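Category: Handling & Automation > Wrist Units > Open Days

Flostano W2 wrist unit with close-range camera

The W2 is the smaller of the two wrist units we sell and the one most people ask to see when they come to Kuresstead. It bolts between the arm and whatever tool you are using, carries its own small camera, and sends the view to a screen at the operator's bench. It suits light picking, panel work and checking joins on flat sheet goods.

We ran it at the open day in the Kuresstead workshop, last updated on this page Jun 23, 2025. Visitors were shown the unit on the long bench first, with the covers off, and then on the arm. Each group had time to drive it from the hand controller, slowly, with one of our fitters on the stop button. The visit takes most of a morning if you stay for the questions, and we would rather you did.

The task for the day was line following over flat panels. The arm is brought in near to the work, the operator finds a dark line between one side and the other, and the unit is moved along it at a steady distance. The views below are from the wrist camera.
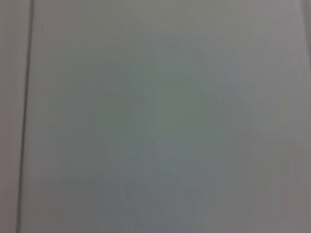
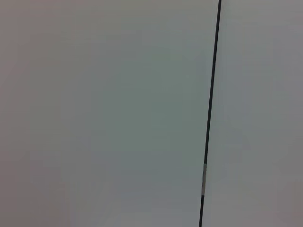
Working distance is the setting that new owners spend longest on, and it is worth doing before anything else. The W2 has a fixed lens, so you set the distance with the arm and leave it there. Too near and a plain panel goes soft all over, with no grain or marks to go by. A dark line on pale grey still gives you something to steer by, even when it leans a little as it does in both views, and the short light band low down on the line in the second is the sort of feature we ask people to stop at when they are learning the controls. Once you can stop at a mark and return to it, the rest of the set-up is simple.

What you get in the box:

- W2 wrist unit with camera fitted
- adaptor plate for Agbeko arms (other plates to order)
- 245 cm signal lead
- hand controller with stop button
- printed set-up sheet

Weight of the unit is 400 g without the plate. The lead can be extended once, using our own joiner. We don't support longer runs made up from several leads - the picture drops out and it is hard to trace.

The unit is made for indoor use on a fixed arm. It has no lamp of its own. Ordinary workshop lighting is enough for most jobs, though plain grey surfaces can take on a slight green or pink tint on the screen. If colour matters to your work, set the balance against a card at the start of each shift.

Fitting takes about 99 minutes for someone who has not done it before. Owners of the older Hornow bracket will need the new plate, as the bolt pattern changed in May. The old brackets can be sent back to us for part exchange.

The next open day will be run in the same way, with groups kept small. Places are free but have to be booked through the order desk. Bring a sample of your own panel if you can carry it. We can't promise to run every sample on the day, but we will put as many as possible under the arm.

Comments

panelshop_dave
Came to the open day. Took me three goes to stop where I meant to, then it was fine. Is the controller lead the same length as the signal lead?

Flostano order desk
No, the controller lead is shorter, 100 cm. A longer one can be ordered with the unit.

MKH
Does the plate fit the older Agbeko arm with the round flange? The set-up sheet only shows the square one.

greybench
We have had ours since the spring. Agree about setting the distance first. I left ours too close for a week and blamed the lens.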